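This website uses cookies to make your visit better. By staying on this page you agree to this.

Open Day at the Mustora Robot Workshop

In September we opened our doors to visitors for the first time, and about 2000 people came to see us. We want to thank everyone who traveled to Oltinura for this day, also the families who waited patiently in the line at the entrance. On this page we share one view from the demonstrations and a few words on what was shown.

The demonstrations were led by Florante Gatchalian, who has worked with our robot arms for five years. He spoke slowly and let the visitors ask questions at any moment, and there were many questions. The most popular one was from the children: does the robot sleep? Florante answered that we switch it off in the evening, and they seemed satisfied with this.
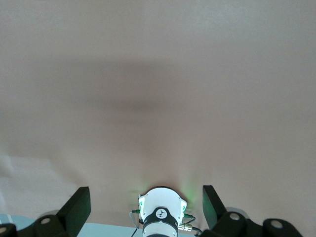 Gripping was the main topic at the Darka table, and each group stayed there longer than we had planned. A gripper with two fingers looks simple, but a good grip needs the right opening, the right force and the right moment. Florante likes to begin his explanation with the fingers open wide and nothing between them, so that people can look at the joints first. Many visitors asked him about the two green lights on the white housing between the fingers. Some of the younger guests decided that they were eyes, and from then on the arm had a face.

The Tan arm worked in the next room. It was moving small parts from one tray to another, and visitors could choose the order of the parts. We held 4 of these rounds in the afternoon. The last one started a little late, for which we ask your pardon.

Coffee and cake were served in the hall. The recipe for the lemon cake was requested by several guests, and you may write to us if you would like to receive it.

We hope to repeat the open day next year.

Last updated: September

Contact | Copyright Mustora | Back to top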